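The trouble with "minimal intervention"

Myfanwy Parry pours me a glass of Zumwood's skin-contact riesling and waits. It is cloudy, the colour of weak tea, and smells like a cider shed. "Alive, isn't it?" she says. I suppose so. At $69 a bottle I'd have hoped for a bit of fruit as well.

Zumwood makes 200 dozen of the stuff a year and sells most of it through the cellar door. The back label promises that nothing was added and nothing taken away. What it leaves out is the picking date, the site and whether any sulphur went in at bottling. When I ask, Parry says she'd have to check. She had not got back to me by the time we went to print.

Keith Whitcombe, who has grown grapes for other people's labels for most of his working life, is less coy. "There's no legal meaning to it," he says. "You can irrigate, you can machine harvest, you can chill the tanks to 2 degrees and still call it hands-off."

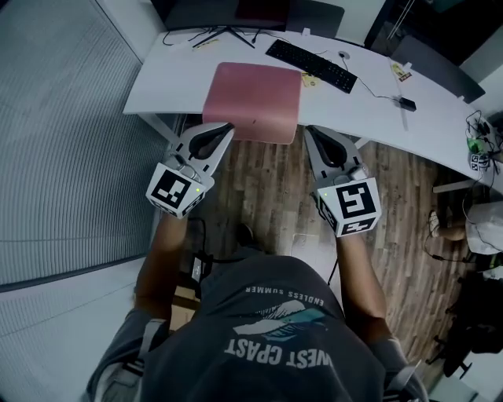 Endless summer, as the T-shirt has it.

Over at Andetti, Bleddyn Gethin has dropped the phrase from his labels altogether. He prints the additions instead, in small type, and reckons sales haven't moved either way. I tasted six of his wines. Four were clean and bright, one was dull, and the grenache had a mousy finish that no amount of philosophy will fix. Gethin agreed about the grenache and is still charging full price for it.

Parry's next release is due in July. The label, she tells me, will stay as it is.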